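A daily devotional I finished (mostly)

January 20, 2023

I have a bad history with daily devotionals. I buy one every Christmas, I'm very faithful until the middle of the month, and then it lives under my bed with the slippers. So when Intan Wibisono pressed a copy of "Small Bread" into my hands at the back of church last May, I thanked her and figured I knew how this would go.

Well, I'm on my second trip through it!

It's written by Hidayah Menon and put out by Tridell, a little press I'd never heard of. There are 332 readings in it, and yes, that's short of a year. She explains in the front that she left gaps on purpose so you could miss a day and not feel like you'd flunked. I can't tell you what a relief that was. I missed plenty of days. Once I missed most of two weeks (we had family in, and then we all got colds) and I just picked it up where the ribbon was.

Each reading is a page. There's a verse or two, then a few paragraphs, then a short prayer. She writes like somebody talking over the dishes. The one on Martha and Mary made me laugh out loud, and the one on Psalm 88 I had to put down and come back to after supper. She doesn't hurry to cheer you up, and I liked that about her.
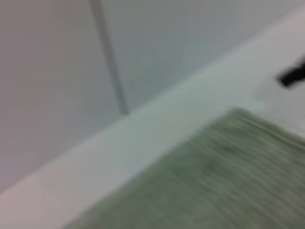 Dexter Lumbao wrote to me after I mentioned the book in my last post and said he found the prayers too short, that he'd just be getting settled and there was the amen. I see his point. I took to reading the prayer and then keeping on by myself, but if you want something longer to lean on at the end, you may feel a bit shortchanged.

My other complaints are small ones. The print is on the light side, and I read it early, before my eyes are really awake – a large print edition would be a kindness. The scripture index in the back is wrong in at least 3 places. Look up Ruth and you land in Romans. And Advent gets only six readings, tucked in near the end, when I could have happily used one for every day.

The binding has held up, though. Mine has been in my purse, in the car, and once out on the porch all night, and no pages have come loose. The ribbon has frayed some.

I wouldn't use it for a study group. Slamet Oei tried that with the early service folks and they ran out of things to discuss pretty quick, since there aren't any questions. It's a book for one person and a cup of coffee – or two people, if one of you doesn't mind being read to. My husband says he doesn't mind.

Four stars from me. Intan can't have her copy back.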